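Siltatix Hand-Held Gripper Kit — Frequently Asked Questions

Last updated Tuesday, August 5, 2025

Questions we get from labs and small teams before they order or rent. If yours is missing, use the contact form and pick "Siltatix" from the product menu.
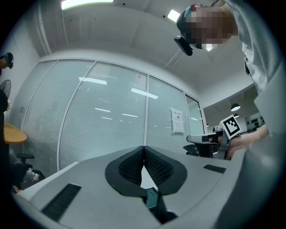
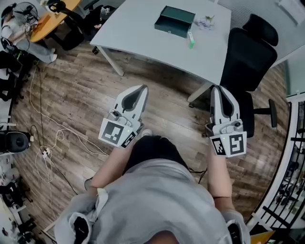 Siltatix grippers in use indoors. The square black-and-white tags are the tracking markers.

What is the Siltatix kit for?

Recording how a person does a task by hand, so the recording can be used to train a robot arm. You hold a gripper in each hand and do the job with the jaws in place of your fingers. No robot is needed during recording.

What comes in the box?

2 grippers, left and right, each with a camera in the body, plus a head mount, spare finger pads, a sheet of replacement marker tags, charging cables and a hard case. A computer is not included. Any recent laptop with 300 GB of free disk space will do for a week of normal use.

Do I need both grippers?

No. The Vulero software asks at the start of each session whether you are recording with one hand or two. Most kitchen and desk tasks go better with two.

What are the square tags?

Printed markers that let the head camera work out where each gripper is. Keep them clean and flat. If a tag is scratched or peeling, replace it and run the marker check again before you record. Do not cover a tag with tape, even clear tape — the glare causes dropouts.

Does it work in any room?

Most indoor rooms are fine. Strong reflections from glass or polished metal can confuse tracking, so close blinds where you can and turn a little away from the brightest panes. Direct sun on the tags is the most common cause of bad recordings. Outdoor use is not supported.

How long does the battery last?

Two hours of recording per charge. The kit can also be run from a wall outlet with the long cable, but watch where the cable goes if you plan to walk around.

How heavy can the objects be?

Stay under 2 pounds per gripper. The fingers are soft and meant to bend around things, and heavier objects will twist them out of line. Pads wear out with use and can be changed in a few minutes without tools.

How long does it take to learn?

Plan on 20 minutes of practice before you save anything. New users tend to squeeze the trigger too fast and move the gripper out of the head camera's view. The practice mode beeps when a marker is lost.

Can I rent before I buy?

Yes. Jalteo rents the full kit for 13 days at a time, shipping included both ways. If you buy within a month of returning it, the rental fee comes off the price.

Who handles repairs?

Repairs are done at the Mészáros workshop. Open a ticket first and wait for the return label. Kits sent without a ticket number sit on the shelf until we can match them to an owner.

Will my recordings work with the next software version?

Yes. The Vulero update planned for September reads all older files. You do not need to convert anything, but back up your session folder before installing.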